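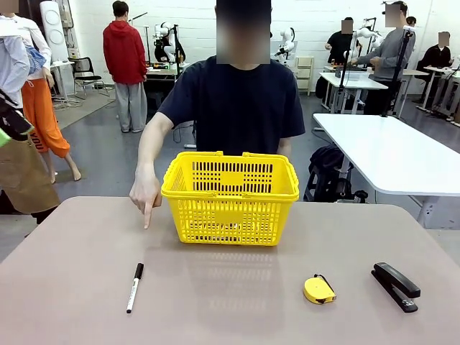

A Basket, a Tabletop and a Pair of Arms

Workshop > Automation > Features

28/09/2021 | By Brilis staff

Print this article | E-mail this article

Putting desk clutter into a basket is a poor demonstration and a good test. The parts are cheap, they differ in shape and weight, and most of the ways a build can go wrong show up within an afternoon. Members of Gadalum, the shared workshop on the Bukhari canal, have been using the job to tune a tabletop build they call Zulis.

Zulis has two arms working over one table. The arms were bought secondhand and arrived without controllers. Almost everything since then has gone into the parts between the arm and the object: mounts, cable routing, finger pads, the camera bracket at the wrist and the code that ties them together.

The target is a yellow plastic shopping basket with slotted sides. It weighs very little, and a finger that brushes the rim on the way down can push the basket across the table. Early versions of the program stored the basket as a fixed position and released the part at that point regardless. The current version looks for the rim before every release and sets the drop point from what it finds. This costs 2 seconds per cycle. The members consider it cheap.

Markers were the first parts to work reliably. A marker is rigid, has a clear long axis and sits at a height that rarely changes. The program needs the center of the barrel and the angle, and the fingers close across it.
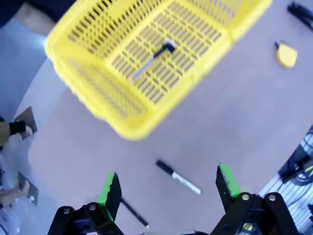 Closing force was set low at first and raised in small steps until the barrel stopped turning in the grip. The pads matter more than the motor here. Bare fingers held a marker only when they met it squarely. With pads fitted, an error of 15 degrees in approach angle is tolerable, and the marker lines itself up as the fingers close.

Calibration takes up more bench time than picking. The wrist camera moves with the gripper, so its offset from the fingertips has to be known well, and any knock to the bracket changes it. The members recalibrate at the start of each session. They tried doing it once a week and lost most of a session to grips that closed short of the part.

The stapler and the tape measure are harder. A stapler is long, heavier at one end than the other, and hinged. Picked up by the wrong end it swings, and the swing is enough to catch the basket rim. A tape measure is compact and thick, and the fingers have to open nearly to their limit before coming down on it. 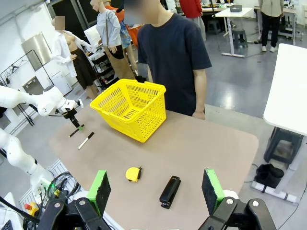 View over the open fingers, with the tape measure and stapler on the near part of the table and the basket beyond.

The present approach is to grip the stapler near its balance point, lift a short distance and wait. If the part is still moving when the wait ends, the arm puts it down and tries again farther along. The wait started at a full second and has been cut to less than half of that.

Table finish was a late problem. A surface with some shine gives a faint reflection in front of a bright object, and the detector would sometimes draw the basket too large – taking in part of the reflection as well. Masking the lower edge of the detection fixed most of it. Changing the lights fixed the rest.
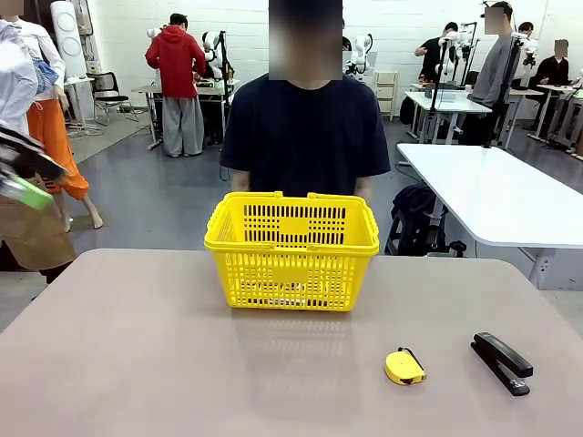
Tape measure and stapler at lower right, basket toward the back edge.

Cable routing is still unsettled. Loops left long enough for full reach tend to sag, and shorter ones pull at the wrist in the last part of the travel. A spring-loaded guide was drawn up, printed and rejected for adding weight at the wrong joint. A second design moves the support back to the base.

A complete run, with the parts laid out by hand beforehand, takes around 14 minutes including retries. The slow part is the search for the rim, and the members plan to run it while the arm is already moving. That work is set for December, after the new base supports are in. Parts lists and mount drawings for Zulis are kept in the binder at the Gadalum front desk and may be copied there.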